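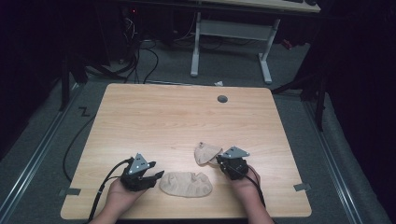 Todel Shoe Liners, Beige

$16 a pair, or five pairs for less if you scroll down to the bundle

I started carrying these because I got tired of complaining about no-show liners to anyone who'd stand still long enough. Every summer I'd buy a pack, wear them with my flats, and spend the whole day fishing them out from under my arch. So when the folks at Todel sent me a few pairs to try, I wore them to the Palacios street fair, eight hours on my feet, and I only had to pull up a heel once (the left one, and my left shoe is a bit big anyway).

They're soft and they stretch a lot, so if you're between sizes go down! The smaller size fits me fine and I wear an 8. My sister is a 10 and takes the large.

Color: beige only for now. I've asked about black and I'm told maybe in February.

Washing: cold, in a mesh bag, and please hang them up. I put one pair through the dryer on high and the heel grip went stiff and kind of shiny. Still wearable, but I wouldn't do it again.

What they go with: flats, loafers, low canvas sneakers. They'll peek out of anything cut really low at the toe. If that's what you wear, look at the Cellano toe cover instead – less coverage, no heel at all, takes some getting used to.

Shipping is free over $100, and you can mix these with anything else in the shop to get there. Returns are fine on unworn pairs. Once they've been in a shoe they're yours, sorry!

Sizes in stock: small, medium, large. Extra large is on back order, so leave your email on the form and I'll write when it's in.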